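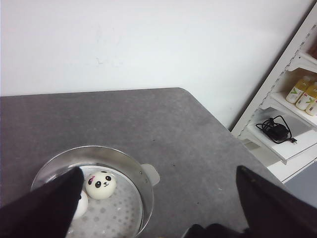
My steamer pot on the grey table

I've been making steamed buns most weekends since August and I've finally got a method I like, so pull up a chair. Mix your dough, knead until it's smooth, then let it puff up under a tea towel while you sort the filling (pork and cabbage at my place). Shape them, then give them another rest - I used to skip this and got bricks. Pop each bun on a square of baking paper, leave a good two fingers between them and steam over a gentle simmer. When they're done, turn off the heat and leave the lid on for 5 minutes so they don't wrinkle up. Leftovers freeze beautifully!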